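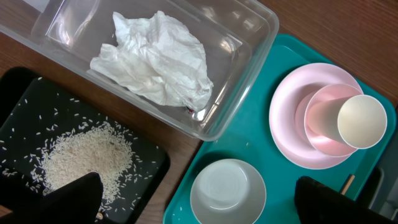 # Stetwood says its pantry plan will cut food waste. The numbers are thin.

February 9, 2024

The town of Stetwood wants people to throw away less food, and it has picked the kitchen cupboard as the place to start. Under a plan announced this week, 3,000 homes will get a printed guide to storing dry goods such as rice, flour and beans, along with a coupon for storage bins from Skosevitz, a housewares chain with two stores in town.

Officials say the guide will help families keep staples longer and buy fewer of them. They point to a trial in January on Ellis Street, where 68 homes signed up and 57 sent back a form at the end. Most of those said they had thrown out less food than usual.

That is what they said, anyway. The trial did not weigh any trash. It had no second group of homes to compare against, and it ran for 24 days, hardly long enough for a bag of rice to go bad in anyone's cupboard. People who sign up for a food waste trial may also be the ones who were careful to begin with. The town's summary does not say what happened in the 11 homes that never returned the form.

There is also the matter of what gets wasted. Rice and dried beans keep for a long time in almost any closed container. The things that spoil fast are salad greens, bread, milk and last night's leftovers, and the guide gives those half a page near the back. A reader who follows every tip in the first six pages will have a very neat shelf and the same soft lettuce in the fridge.

The coupon raises its own questions. Skosevitz is paying for the printing, according to the town, and its name is on the cover. The coupon takes a little off the price of a set of bins and cannot be used on a single one. Washed glass jars would do the same job at no cost, and the guide mentions them once, in a footnote.

The town says it chose Skosevitz after asking several stores for offers. It has not said which ones. Chuensuk, a grocery that sells rice and lentils by the scoop and lets shoppers bring their own containers, says it was never asked. Buying only what you need that week would seem to be a fair way to waste less of it, but the guide does not bring up scoop sales at all.

Some of the advice is sound. Write the date on the container. Finish the old bag before you open the new one. Keep flour away from the stove. Most home cooks will have heard all of it before, though a reminder does no harm.

The guides are due to go out by mail next month. Asked how it will judge whether the plan has worked, the town said it would send out another form. It has no plans to weigh the trash this time either, and it has not set a target for how much less food homes should be throwing away.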